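Unit 2: Scale Insects on Woody Ornamentals
Course notes, Plant Health Practice, Drarnbridge
Instructor: Liam Parsons

2.1 Two families

Most of the scale problems you will meet on trees and shrubs belong to one of two families, the armored scales and the soft scales. The distinction has to be made before any treatment is planned. The two groups feed differently and respond to different products.

Armored scales live under a waxy cover that is separate from the body. Lift the cover with a pin or a fingernail and the insect stays on the bark. They feed on the contents of plant cells and produce no honeydew. Euonymus scale, oystershell scale and San Jose scale are the usual examples.

Soft scales have a waxy coating that is part of the body wall and cannot be lifted off. They feed in the phloem and excrete large amounts of honeydew. Sticky leaves, sooty mold and ants on the trunk all point to a soft scale, though aphids and whiteflies leave the same signs. Lecanium scales, cottony maple scale and magnolia scale belong here.

2.2 Life cycle

Eggs are laid under the female's cover or body, or in a cottony sac beside it. In some species the young are born live. The first stage, the crawler, has working legs and no thick wax. It walks for a few hours to a few days, settles, inserts its mouthparts and begins to feed.

Armored scales lose their legs at the first molt and do not move again, apart from the winged adult males. Many soft scales keep their legs and can shift between leaf and twig. Lecanium nymphs, for example, feed on leaves in summer and return to twigs before leaf drop.

Crawlers are spread by wind, on birds, on clothing and on nursery stock. New infestations in a planting very often start from stock.

2.3 Inspection

February is a good time for the first inspection of deciduous plants. Look at one- and two-year-old twigs, branch forks and the underside of limbs. On evergreens check the lower leaf surface along the midrib. Use a hand lens.

Old covers stay on the bark long after the insect has died. Crush a sample. Live scales leave fluid, dead ones are dry and flaky. Record both. In the Tostevis hedge exercise the class crushed 599 covers and found 81 live insects - a planting that looked badly infested from the path and needed only pruning.

To time a crawler treatment, wrap double-sided tape around an infested twig, mark it with flagging, and change it weekly. Crawlers show up as yellow, orange or purplish specks, depending on species.

2.4 Management

Prune out heavily infested branches first. On small plants, scrub the bark with a soft brush.

Dormant oil smothers overwintering stages. It works well on many species that winter as nymphs and less well on those that winter as eggs under a cover. Read the label for temperature limits and for sensitive plants.

Summer oil and insecticidal soap are aimed at crawlers and need full coverage. Neither leaves much residue, so repeat applications are normal where hatch is drawn out.

Systemic products differ by family. Imidacloprid gives fair control of many soft scales and poor control of most armored scales. Do not treat plants in bloom.

Broad-spectrum sprays kill lady beetles and parasitic wasps, and scale numbers often climb the following year. Round exit holes in the covers mean parasites are present. Where holes are common, hold off and inspect again.

Reading for next session: Charvát, chapter on mealybugs; Sullumach field key, soft scale section.

Last updated: February
Contact: Plant Health office, Drarnbridge | Copyright Drarnbridge | Back to top
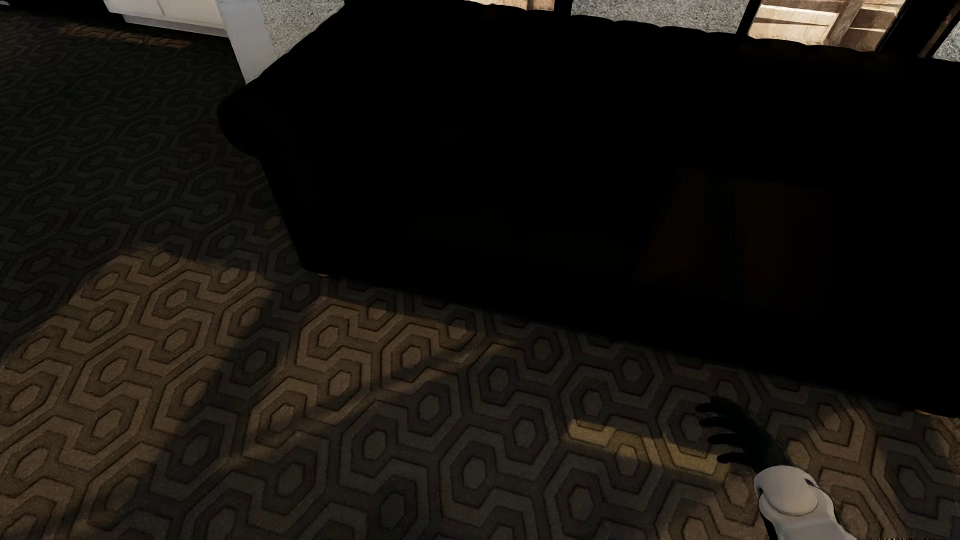 Dark sofa with a rolled arm, on patterned carpet (computer rendering).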